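Flustutura 80 Dining Table Oil
Hard-drying finish for indoor tables, chairs and worktops
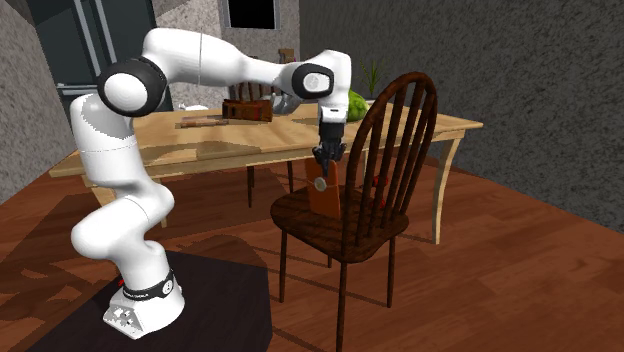

Product summary
Flustutura 80 is a clear penetrating oil for bare or previously oiled timber. It dries to a low sheen and can be patch repaired without stripping the whole surface. Not for use over varnish, paint or wax.

Technical data
Product code: 567
Sheen: low satin
Coats: 2 on new wood, 1 for upkeep
Recoat after: overnight
Grit before first coat: 80, then 120, then 180
Full cure: three weeks
Tint: none. Pale woods will warm slightly; dark woods deepen.

Application
Stir well – do not shake. Apply thinly along the grain with a lint-free cloth and leave for ten minutes. Wipe off all surplus. Oil left standing on the surface will stay tacky and must be removed with a pad dampened with Kekana thinner.
Chair seats and arm rests wear faster than table tops. Allow an extra upkeep coat each year, usually in April before the heating goes off.

Safety
Used cloths can self-heat. Lay flat outdoors to dry, or soak in water before disposal.

Pack sizes
Small tin, large tin, and a trade drum for workshops. The drum does not include a tap; order the Condent tap separately. The older Nemumel tap has a different thread and will not fit.

Technical queries
Dalva Rangel, finishes desk. Please quote the batch number on the base of the tin.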